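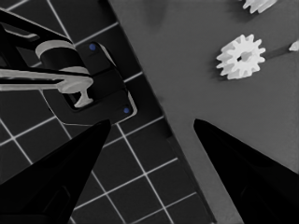 A gridded plate next to a plain gray tabletop.

Notes from the cutting table

Hello again, and thank you for all the mail about the curtain issue. I'm still working through it, and if you wrote to ask about blackout lining, yes, I will get there, I promise.

This time I want to talk about quilts, and more exactly about squaring up. I've been making the same quilt for 13 months now. It started as a present for my niece's wedding, and then it was going to be a present for her first anniversary, and at this point I've stopped attaching it to any occasion at all. Roswitha Vogler, who taught most of us in the Wevesham group how to hold a rotary cutter without losing a thumb, took one look at my pile of blocks in the spring and asked me how many of them I had measured. I said I had measured the first one. She put the kettle on.

So I measured them. The blocks were meant to finish at 13 inches and a good many of them didn't. The worst was short by half an inch on one side and perfectly fine on the other three, and I still can't work out how I managed it. I unpicked 19 of them over a very long weekend with the radio on, and I can tell you that a sharp seam ripper is worth every penny. Mine was as blunt as a butter knife and I'd been blaming the thread!

What helped most was pressing. I had been ironing, sliding the thing back and forth like I was doing a shirt, and that pulls the bias edges all over the place. Now I put the iron down, lift it up and put it down again somewhere else. It's dull work but the blocks lie flat. I also starch before I cut, which I used to think was fussy, and I've gone back to a plain cotton thread from Kabbaj because the fancy stuff I bought on sale was shedding fluff into the bobbin case.

The other thing is to trim as you go. Trim the little units before you sew them to each other, and don't save it all for the end the way I did. You lose an evening and get back a month.

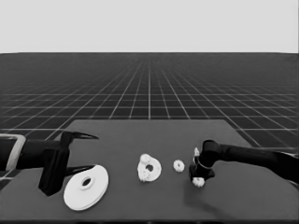
Where the Istetti print went

Several of you asked about the green leaf print from the November newsletter. It came from Istetti, and I'm sorry to say they've dropped it. Karim El Fassi at the Buleck shop had 3 yards left on the bolt when I called in, and he let me have 2 of them (the last one was promised to somebody else, and I was very grown up about it). He does expect a similar one in a bluer green, a bit smaller in the leaf. I've seen the swatch and I like it, though next to the old one it looks rather cold. If you're halfway through a project I'd use it for the binding and keep your scraps of the original for the middle, where you'll see them most.

He's also clearing out the wide backing fabrics, mostly creams and one very odd mustard. I bought the mustard. Ask at the counter, as they keep it in the back room.

Coming up

We're meeting at Wevesham over the summer as usual, same room, bring your own extension cord. Roswitha is going to show us her way of joining binding ends, the one with the folded corner, and I'll be sitting at the front because I've seen it four times and still do it backwards.

If you have a block that won't behave, bring it along and we'll have a look at it together. And if you borrowed my long ruler – the one with masking tape at the six-inch mark – I'd love to have it back before I start on the borders.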